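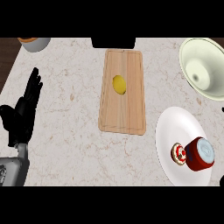
Wetdale Open Day: your questions answered

We've had a lovely pile of messages since we put up the notice, so we've gathered the questions that keep coming back. If yours is missing, the enquiries form at the bottom of the Visits page still works and we do read it.

When and where is it?

February 13, 2025, at the Wetdale workshop in Cladbridge. Doors open at 11 in the morning. Come in by the side entrance, past the bike racks. The front door has been sticking all winter and we'd like it to last until July, when it gets replaced.

Do I need a ticket?

No ticket for the main floor, just walk in. The kitchen demonstration is different: it runs in small groups of 12, and you put your name on the sheet at the welcome desk when you arrive. We go again as soon as one group finishes, so if the first sheet is full, take the next one and go and look at the Bodnár room in the meantime.

What is the kitchen demonstration?

Our favourite bit! It's a simulated kitchen counter, shown on the big wall screen, with a robot hand that has to sort out ordinary things. We set it a job such as moving the lemon off the chopping board, or dealing with the doughnut and the red can that share a plate, and then we all watch how it gets on. The counter is white marble (well, computer marble) and we have become far too fond of it.

Is there a real robot to see as well?

Yes, in the Bodnár room. Bodnár is our name for the bench arm, and it will be picking up blocks and sponges and putting them in a tray all afternoon. There's a yellow line on the floor and we ask everyone to stay behind it while the arm is moving. It isn't fast, but it doesn't know you're there.

Why practise on a computer when you have a real one?

Practice means dropping things, and dropping things in a simulation costs us no crockery. We can also put everything back where it was in a second and try again, or shift the lemon a little to the left and see if the hand still copes. What works on the screen doesn't always work on the bench, and we'll happily show you some of the times it didn't. Those are often the ones people talk about on the way home.

Why give it a doughnut and a can together?

They're awkward neighbours. A can on its side likes to roll, a doughnut has a hole in the middle and a soft top, and when the two are touching the hand has to get hold of one and leave the other alone. You do this without thinking every time you clear a table. Watching a machine work at it makes you look at your own hands for the rest of the day, or it did me.

Does the hand look like a human one?

Quite a lot like one, with four jointed fingers and a thumb. It's black, on a light grey wrist. Younger visitors tend to start waving at it.

Can I have a go?

You can! At the end of each kitchen session we hand over the controls to 2 people from the group. It takes a minute to get the feel of it and you can't break anything. The controls on the real arm stay with us, sorry.

Is it suitable for children?

Very much so. We'd say the kitchen session suits ages 8 and up, mainly for the waiting and the talking, but smaller ones are welcome on the main floor and there's a drawing table with a lot of paper. Children need a grown-up with them in the Bodnár room.

Is it accessible?

The main floor and the Bodnár room are both level, with wide doors. The kitchen demonstration is upstairs and there is a lift, a slow one. There's seating in all the rooms. The bench arm makes a high whine when it stops and starts, so if noise is a worry, ask at the desk and we'll lend you ear defenders.

How technical does it get?

As technical as you like. The talk that goes with the demonstration is in plain words, and questions can come at any point. If you want to know about contact forces or how the shadows are done, stay behind afterwards and somebody will be delighted.

Can I take pictures?

Yes, of the robots and the screens. Please ask before photographing other visitors. The one place we'd rather you didn't is the Dolmont corner, where there's work on display that isn't finished.

Is there food?

Tea, coffee and squash on the main floor, and cake until it goes. Please don't carry drinks past the yellow line.

Where do I park?

The yard fills up early, so leave it for anyone who needs to be close to the door. There's plenty of space along the lane, and the bus stops at the bottom of the hill.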